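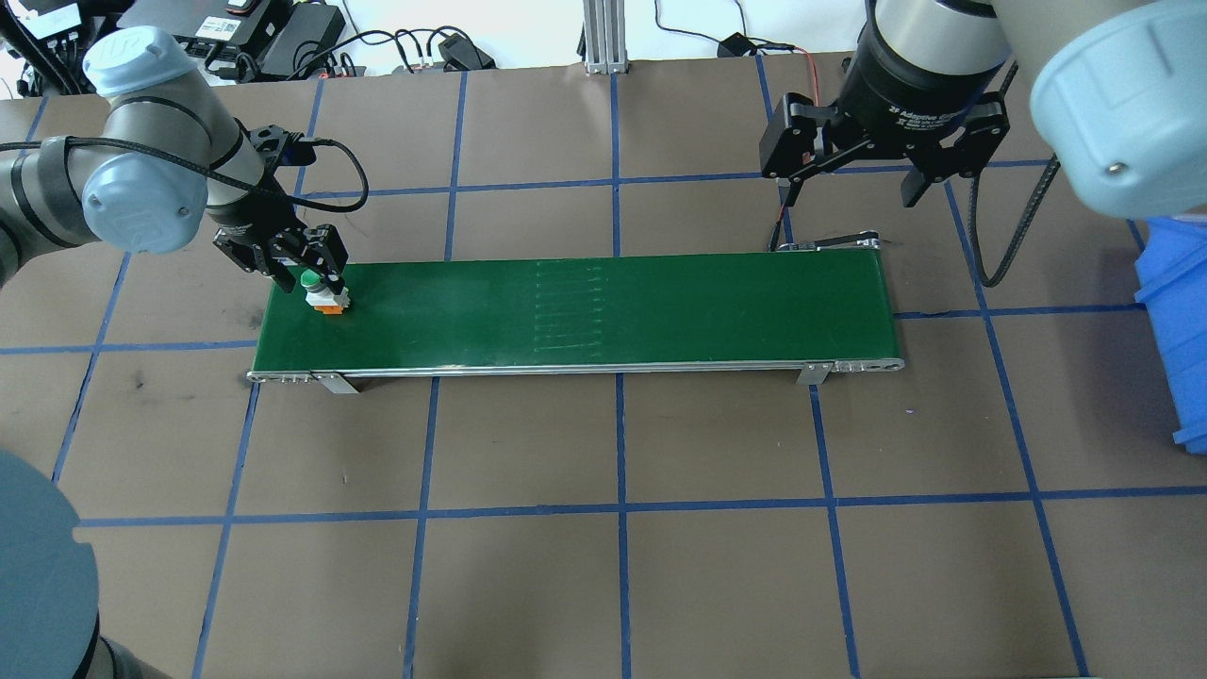
Figura 1. Cinta transportadora de banda verde sobre la mesa de prácticas.

Unidad 4. Cintas transportadoras de sobremesa: partes, montaje y revisión

Apuntes preparados por Blandine Rolland para el módulo de manutención ligera. Se leen antes de la sesión de taller. Los ejercicios del final se entregan en mayo.

4.1 Qué se entiende por cinta de sobremesa

Una cinta de sobremesa es un transportador corto que se apoya en una mesa de trabajo y traslada piezas pequeñas de un puesto a otro. La pieza se deja en un extremo, viaja sobre la banda y se recoge en el otro. En una línea de montaje suele unir dos operaciones que no caben en el mismo puesto, por ejemplo el ensamblado y el envasado.

En esta unidad solo se tratan las cintas de banda plana. Las de rodillos y las de cadena se ven en la unidad 5.

4.2 Partes

Banda. Es la superficie móvil que lleva la pieza. En las cintas pequeñas suele ser de PVC o de poliuretano. El verde es un color habitual y no indica por sí mismo ni el material ni la calidad.

Bastidor. Es la estructura que guía la banda y sostiene todo lo demás. El de la figura 1 es de aluminio. Los perfiles ranurados permiten desplazar los soportes sin taladrar.

Soportes. Levantan el bastidor sobre la mesa. Se colocan cerca de los extremos, dejando libre la zona del tensor. Si el bastidor es largo se añade otro en el centro.

Tambores. Son los cilindros de los extremos. Uno es motriz y el otro es de reenvío. En las cintas cortas es frecuente que el motor vaya dentro del propio tambor.

Tensor. Ajusta la distancia entre tambores. La banda debe quedar con la tensión justa para que no patine al cargarla. Una tensión excesiva desgasta los rodamientos y alarga la banda antes de tiempo.

4.3 Medidas

Conviene no confundir tres longitudes: la del bastidor, la distancia entre ejes y el desarrollo de la banda. En el ejercicio de clase se usa una cinta con 904 mm de bastidor y 882 mm entre ejes. El desarrollo se calcula así:

L = 2 · C + π · D

donde C es la distancia entre ejes y D el diámetro de los tambores, incluido el espesor de la banda. La fórmula vale solo si los dos tambores son iguales. Quien pida una banda de recambio debe dar el desarrollo. Con la longitud del bastidor el proveedor no puede cortarla.

4.4 Colocación en la mesa

Antes de poner la cinta se marca la mesa. En el taller usamos cinta adhesiva azul en cuadrícula, que permite devolver el equipo a su sitio después de limpiar. El orden de trabajo es el siguiente:

1. Limpiar la mesa y comprobar que está nivelada.
2. Apoyar el bastidor y alinearlo con una línea de la cuadrícula.
3. Fijar los soportes sin apretar del todo.
4. Medir la separación a la línea en los dos extremos.
5. Apretar los soportes y volver a medir.

Si las dos medidas del punto 4 no coinciden, la cinta está girada respecto a la mesa. En trayectos cortos se nota poco, pero la pieza llega al extremo de recogida desplazada.
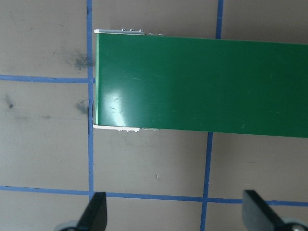
La tornillería del bastidor se revisa con la cinta parada y desconectada. Se pasa la llave por todos los tornillos de los cantos, de un extremo al otro, y se anota cualquiera que ceda. Un tornillo flojo en la zona del tambor acaba desviando la banda, y el fallo se atribuye a menudo al tensor.

4.5 Estado de la banda

Las marcas superficiales, como roces o rayas claras, son normales en una banda usada y no obligan a cambiarla. Sí obligan los cortes que llegan al tejido, los bordes deshilachados y el empalme abierto. Para mirar la superficie se busca una luz lateral: el reflejo directo sobre una banda brillante tapa los arañazos finos.

La limpieza se hace con paño húmedo y jabón neutro. Los disolventes endurecen el PVC.

4.6 Ficha de revisión

Equipo y puesto:
Distancia entre ejes (mm):
Tornillos reapretados:
Marcas en la banda (posición y tipo):
Tensión: correcta / floja / excesiva
Firma:

4.7 Ejercicios

1. Calcular el desarrollo de la banda del apartado 4.3 para tambores de 22 mm de diámetro, espesor incluido.
2. Una cinta tiene 1.000 mm entre ejes y lleva los mismos tambores. ¿Cuánto aumenta el desarrollo respecto al ejercicio anterior?
3. Tras el tensado, la distancia entre ejes de otra cinta es de 1.049 mm. Indicar qué datos se enviarían al proveedor para pedir el recambio.
4. Dibujar en planta la cinta de la figura 1 y señalar en ella la banda, el bastidor, los soportes y el tensor.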